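4. Budgeting and Procurement

4.1 Scope of the cost record

The cost record for this study covers every item bought, borrowed or built for the tabletop manipulation station between the first planning meeting and the end of the second collection period. Salaries are left out. So are the arms themselves, which were already on the laboratory's inventory and had been paid for under an earlier grant. What remains is the equipment that a group in a similar position would have to plan for: grippers and spare fingers, wrist cameras, mounts, tables, cabling, storage, and the small objects used in the tasks.

Previous reports on shared manipulation hardware tend to give a single purchase price for the arm and leave the rest to the reader. In our experience the rest is where a budget goes wrong. Items of low unit cost were ordered many times, often by different people, and were charged to different lines. We therefore rebuilt the record from the order forms, which were sorted by Nestor Macaraeg into the four groups used in Table 2. Orders that could not be tied to the station were removed.

All amounts are given in dollars and exclude sales tax. Shipping is included where the supplier billed it on the same order.

4.2 Planning assumptions

The original plan set aside 3,000 for end-of-arm equipment and 500 for task objects. A further 500 was held back for repairs. These amounts were agreed before any tasks had been written, and they rested on two assumptions. The first was that one type of finger would serve for all tasks. The second was that the wrist camera could be fixed to the gripper with the bracket supplied.

The first assumption held for boxes and containers but did not hold for flat items. A thin object lying on a smooth table leaves very little side surface for a parallel gripper to close on, and a finger with a blunt tip will ride up over the edge. Three finger shapes were compared during the planning period: the standard finger from Ilar, a longer one from Bognár, and a shape drawn in our own workshop. The comparison was informal and is not reported as a result. It did lead to an unplanned order, which came to 577 with shipping and was charged to the repair reserve. This left the reserve overdrawn before the first collection period had begun, and the shortfall was moved to the task object line.

The second assumption held for one station only. At the other, the supplied bracket placed the camera too far back, so that the body of the gripper filled most of the view. A replacement was made in the workshop from stock material, and its cost appears in the record as labor hours only.

4.3 Choosing between suppliers

Quotes were requested from three suppliers. Kerura offered the lowest price for a complete gripper and camera set but would not sell fingers separately. Bognár sold all parts separately at a higher unit price. Ilar fell between the two and was the only supplier to state a delivery time in writing. Margit Farkas, who was responsible for the purchasing file, scored each quote on price, delivery, the availability of single spare parts, and the terms for returns.

The availability of single parts was given the greatest weight. A finger set that can only be replaced as part of a full gripper turns a small repair into a capital purchase, and at our institution a capital purchase needs a second signature. The delay caused by that signature was longer than the delivery time in every case we examined. Groups working under other purchasing rules may reasonably weigh the four points in a different way.

The order was placed with Ilar. The return terms were used once, for a cable of the wrong length.

4.4 Work surface and surrounding space

Floor space was not charged to the project, but it shaped what could be bought. The Trulstead room is shared, and furniture in it cannot be fixed to the floor or walls. Stands and mounts therefore had to rest on the tabletop or clamp to it, and anything placed on the table takes up part of the area that a task can use. We recommend that planners draw the working area first, with every stand and mount in place, and choose the table afterward. Our own table was chosen first – a decision we would not repeat.

Surface finish should also be settled early. A white matte top was selected for the contrast it gives with dark objects. Figure 3 shows the view from the wrist camera, with the gripper fingers over the table beside a black device in a white-edged tray.

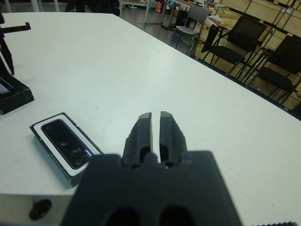 Figure 3. Wrist camera view of the work surface. The two gripper fingers point toward the tabletop, with the black device to their left. Part of a stand and a tripod-like mount are visible at the far left.

The cost of replacing a tabletop was not in the original plan. Scuffs build up with use, and although they do not prevent work from continuing, they change the look of the surface between one collection period and the next. Two options were priced. The first was a full replacement top, to be bought at the start of each period. The second was a thin cover sheet, which costs far less but must be taped down at the corners and tends to lift where the tape ends. Neither was purchased during the study. The next budget will carry a line for the replacement top.

4.5 Spending against plan

Most of the difference between planned and recorded spending falls under two headings, fingers and cables. The finger order has been described in Section 4.2. Cables were ordered on six occasions, each time for a single length, and the combined shipping charges exceeded the price of the cables. A single order placed after the stands were in position would have avoided most of this cost. The remaining groups stayed within their limits, apart from the transfer out of the task object line noted earlier.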